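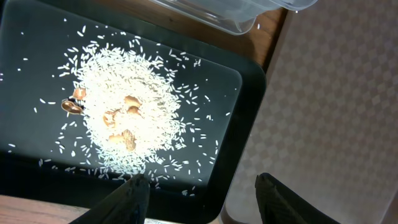
Photo: Heather Pryor / Pirholm Food Laboratory

Product Review: Skirnonero Two-Finger Gripper, Grain Sorting Configuration

The Pirholm Food Laboratory tested the Skirnonero gripper over 14 sessions in December. The unit was supplied by Drirnerer on a standard evaluation loan, together with its wrist camera and control software. The laboratory paid for shipping both ways and accepted no other support.

The assigned task was the removal of foreign matter from uncooked white rice. Pieces resembling nut shell or seed hull lie in the grain on a black tray, and the gripper is expected to lift each piece and place it in a separate container. The larger brown pieces stand out well against the rice. The pale tan ones, particularly where grains partly cover them, are a harder test of the camera.

Handling of exposed pieces was good. The fingers closed evenly, and the ribbed pads held curved fragments without crushing them. Amr Shawky, who supervised the sessions, rated the pads above those of the Slaoui unit reviewed last year. Setup took less than an hour, and the written instructions were clear except for the section on tool offsets.

The fault appeared in session four. During a descent toward a half-buried piece, the left finger went below its programmed height and pressed into the tray floor. The controller should have stopped the arm on contact. It reported a successful grasp and continued to push for some 2 seconds, until Ilham Morsy used the emergency stop. The tray was displaced, rice was thrown onto the floor, and the left pad was torn at its lower corner. No one was hurt. Ms. Morsy had been standing outside the marked work area, as laboratory rules require.

The event log listed code 619, which the manual describes as a "grip width mismatch" and classes as a notice only. Under that class the arm is permitted to keep moving. The laboratory repeated the descent with a foam block in place of the tray and obtained the same result on three of five attempts. Each failure followed a change of finger pads without a full power cycle. The software appears to keep the old pad length in memory, although the settings screen displays the new one.

Drirnerer was notified the same afternoon. Its service contact, Rodica Văduva, confirmed the behavior and sent a revised controller file. With that file installed, the arm stopped correctly in all remaining sessions. The manual had not been corrected when this review was prepared.

Owners of units with the earlier file should restart the controller after every pad change and run the first descent at the lowest speed setting. Hands should remain out of the tray whenever the arm is powered, including during a pause.

Rating: 2 out of 4 as delivered. The laboratory will rate the revised version separately after the manual is reissued.

Reviewed by Hanane Saber, Equipment Evaluation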